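A Visit to the Kołodziej Weaving Mill in Drovdale

I have slept under woven bedspreads all my life and never thought of how they are made, so when the mill opened its doors in September I took the early bus.

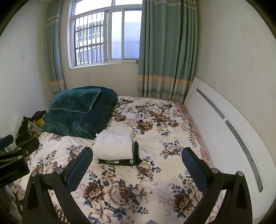

Barbara Rutkowska wrote to me, after I mentioned my plan on our textile list, that I should go straight to the finishing room and leave the looms for later, as everyone crowds around the looms in the morning and the finishing people have more time to talk before lunch. She also wrote that the tea in the canteen is strong and that I should bring cash.

I followed her advice only in part. The bus from Hutdale stops at the bottom of the hill, and from there you walk 15 minutes beside the river. The gate was open and a woman in a gray coat gave each visitor a paper badge and a pair of foam earplugs. I put the earplugs in my pocket, which was a mistake, and I will come back to it.

The mill is older than I expected. The front building is brick, with tall windows, and the floor inside has been worn into shallow paths where people have walked between the machines. The family name, Kołodziej, is painted above the door in white letters. Our guide explained that the company makes bedspreads, table linen and a small amount of upholstery cloth. At its largest it had 137 workers. Today it has 37, and several of them have been there since they finished school.

We started in the yarn store. It is a cool and quiet room, with cones of cotton standing on shelves up to the ceiling. I was surprised that most of the cotton is not dyed. The guide said that natural and cream shades sell better than all the colors together, and that customers who try a strong color often come back later for a pale one. On a long table there were swatches we could touch. I learned the difference between a waffle weave and a honeycomb weave, at least for that hour. I am not sure I could tell them apart now.

From there we went to the warping room. A warp is the set of threads that runs the length of the cloth, and preparing it takes more time than I had imagined. For one of the wide bedspreads the machine must carry more than 2,000 threads side by side, and each has to keep the same tension. If one is slack, a line will show in the finished cloth. A man was tying a broken end while we stood there. His fingers moved so quickly that I asked him to do it again slowly, and he did, but I still could not follow the knot.

Then the looms. I should have put in the earplugs at the door. The noise is not only in the ears, you feel it in the floor and in the teeth. Our guide stopped talking and pointed at things, and we nodded. I stayed by one older loom that was making a bedspread with a raised diamond pattern. The cloth comes forward so slowly that at first it seems to stand still. After some minutes I saw that a whole diamond had appeared.

The finishing room was where I spent the most time, and Barbara was right about it. The cloth is washed there, so it shrinks at the mill and not in your home. They wash at 60 degrees and then dry it flat on a frame. After this it goes to inspection – two women pull it over a lighted table and look for knots, oil marks and missed threads. One of them showed me a fault as small as a grain of rice. I asked what happens with such a piece. It goes to the seconds shop, she said, and most buyers never find the place.

The hems are sewn at the end of the same room. I asked about washing at home, as I had ruined a bedspread once with too much softener. The answer was to use half of the detergent I normally use, no softener, and to shake it well before hanging. For storage they recommend a cotton bag. Plastic keeps the moisture in and can leave yellow marks along the folds.

There was one part I did not enjoy so much. In the last room a salesman from Tristent, the company that distributes the bedspreads, gave a talk with slides. It was long, and the room was warm. I would have preferred to go back to the looms, this time with my ears protected.

The seconds shop is beside the gate. It was crowded and the line moved slowly, but people were friendly and helped each other unfold the big pieces to check the size. I bought a single bedspread and two tea towels. Measure your bed before you go, including the drop on both sides, because the shop does not exchange seconds.

The canteen closes at 2 p.m. and I arrived ten minutes after. So I can say nothing about the tea.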